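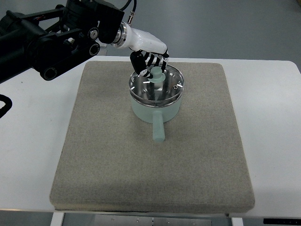

Get rid of the big pot. I mean it. Or at least get it off the stove and up on the high shelf where it belongs, because you use it twice a year and the rest of the time it is in your way.

I have been cooking for one, sometimes two, for most of my adult life and I am tired of being told a small pot is a starter pot. Something for students. You buy it, you grow up, you get the heavy thing that takes both hands to lift and lives in every kitchen magazine. No. The small pot with the glass lid and the one straight handle is the best thing in my kitchen and I will argue it with anyone.

Start with water. Two eggs do not need a gallon. Oatmeal does not need a gallon. I see people fill a stockpot to cook one portion of noodles and then stand there complaining it takes forever. Well yes. You are heating a bathtub.

Then the lid. Glass, always glass. My friend Carmela Serra swears by solid metal lids, says glass breaks, says she has lost two. Fine. But she also lifts hers every 90 seconds to see whats going on under there, and every time she does the steam goes and the rice suffers. With glass you look. You leave it alone. Leaving it alone is most of cooking rice.

And the knob matters more than anyone selling pots seems to think. A lid knob should be tall enough to get your fingers around with a folded towel in between. So many are flat little buttons, or a loop of thin metal that gets as hot as the lid does. I had a Cindell saucepan years ago, nice pan, heated evenly, and I burned the same two fingers on it all through one November. Gave it to Samuele Pace. He has burned his too now. He likes it anyway, he is stubborn.

Same with the handle. One long handle, straight, something that stays cool. Two stubby ears are for pots you carry like a baby. A small pot you want to tip - one hand on the handle, other hand holding the lid open a crack, drain the peas, done. No colander to wash.

Color. People get snobby about color. Pale green, butter yellow, whatever, they say its cute like cute is a problem. I look at my pots every single day. Why should they all be gray?

Price, since somebody will write in. Mine was $39. The Plotavier set that Asabe Akinola got talked into was $994, and when I asked which ones she uses she had to think, and then she said the little one. The little one! There is a drawer in her kitchen now that does not close.

I'll give the other side its due. Soup for a crowd, no. Stock, no. Corn on the cob, absolutely not, I have tried it standing up and it was stupid. If you have three kids at the table then ignore me completly, you know what you need. And a small pot boils over faster, you do have to watch it, milk especially.

But look at what you cooked this week. Not at the holidays, this week. Reheated soup, an egg, some rice, half a can of beans. That is a small pot week. Most of mine are.

So put it on the front burner and leave it there. The big one can come down when your relatives do.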